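Chapter 4
Where the Electricity Goes: Living With a Household Budget for Power

142 shares | 3 comments

I used to think I was careful with electricity. I turned lights off, I nagged everyone else about the landing, and then one June I opened a bill from Nolport Energy and had to sit down on the stairs. It said 1,629 units for the period, and I had no idea what I'd done to use them (I still don't know about all of them, if I'm being fair to myself).

So this chapter is about finding out. We'll do some sums later on, but they're easy ones, I promise, and you can use a calculator. 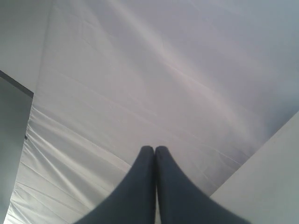 The first word you need is "watt". A watt tells you how fast something uses energy, a bit like how fast water comes out of a tap. My old desk lamp uses 22 watts. The fan in our back bedroom, a Vumel that rattles terribly, uses 160. Leave the fan on for an hour and you've used 160 watt-hours, and that's really all the maths there is!

Bills use a bigger measure, the kilowatt-hour, which is a thousand watt-hours. When a bill says "unit", it nearly always means one of these. I wish somebody had printed that on the front page in large letters.

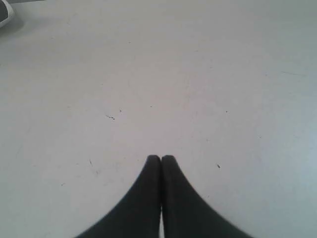 Next comes the part I enjoy most, which is going round the house with a notebook. Write down everything that's plugged in, find its wattage (look on the label underneath, or on the plug), and guess how many hours a day it runs. Your guesses will be bad to begin with. I put our kettle down for an hour a day, and when I timed it for a week it came to far less.
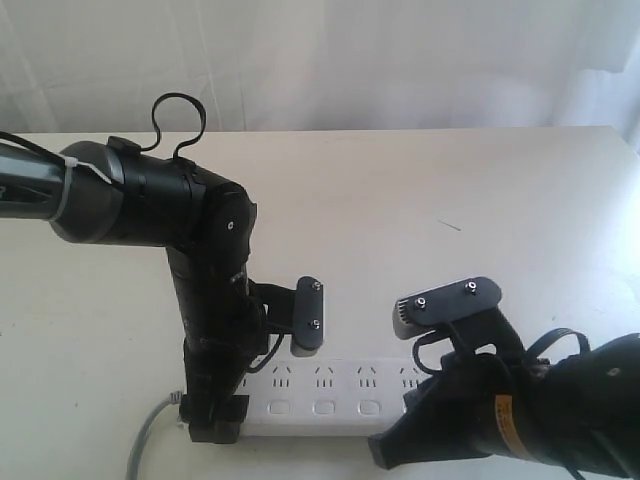 Sharing one socket between several things is where people get muddled, and sometimes where they get into trouble. Every extension lead has a limit, and you add up the watts of everything running from it at once to see whether you're under. A white power strip like the one on the table here is easy to forget about once it's behind a sofa, so put each strip on its own page of the notebook and list what it feeds. Heaters go straight into the wall in my house, always.

In section 4.1 we'll work through the kitchen, starting with the fridge.

Comments (3)

tennant_reader: Did the notebook thing with my class. The fish tank won by miles.

Prarnik: Should the fridge go down as 24 hours? Mine clicks on and off all day.

maggotpie: Same question as above, and is it answered in 4.1?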